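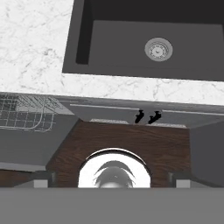 3.2 Course Tasks and Simulated Kitchen

The student project was carried out in the Warkwood robotics course, which ran from January until the final demonstrations. Each team of 2 students trained a policy in the Farah simulator and submitted it for scoring on held-out kitchen layouts. Teams received the same 800 training episodes and were not permitted to add their own.

Figure 2. View over the gripper fingers in a simulated kitchen, with a marble countertop, sink and wire rack.

Layouts varied in surface materials and in the placement of fixtures. A trial was scored as a success only if the object was at rest in the target area when the time limit of 80 seconds expired. Teams whose policy passed 70 percent of trials moved on to the second stage, described in Section 3.3. Scoring scripts were maintained by Taha Ait Ali, and disputed trials were reviewed by Pauline Sedgwick. Source code was frozen on October 17, 2024.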